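3.2 Materials and sorting procedure

Households in Filtby and Omow were asked to keep a colour diary for the 2 weeks before the visit. The diary recorded which words for blue were used at home, who used them and what they were used for. Of the 312 households approached, 80 returned a diary complete enough to code, giving 1451 separate uses of a blue term. Diaries with fewer than five entries were left out.

Most entries named clothing, paint or weather. Speakers in Omow kept one word for pale blues and another for dark ones, much as older speakers in Manole are said to do. In Filtby the pale term was rarer and was mostly found in the speech of people over sixty. Pale blues were also the shades on which members of the same household disagreed most often – a pattern already noted by Pennington in her study of the Risska dialects. Small plain objects were named more readily than cloth. 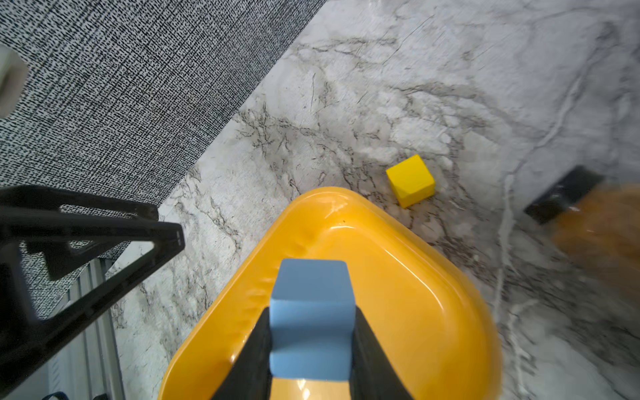
Figure 4. A light blue block with a matt surface and rounded edges.

Each entry was coded twice. The first coder worked from the written diary alone and the second had the household's age and language details to hand. Where the two codes differed, the entry was marked as unresolved and kept out of the counts in Section 4. We did not try to settle such cases by asking the household again, as answers given months later tend to follow the interviewer's own wording.

Diaries kept in December had fewer weather terms than the rest and are reported separately. All coding was finished in January 2018. Dolores Pennington checked the spelling of the Omow terms – vowel length is not marked in the diaries – and her corrections are used throughout.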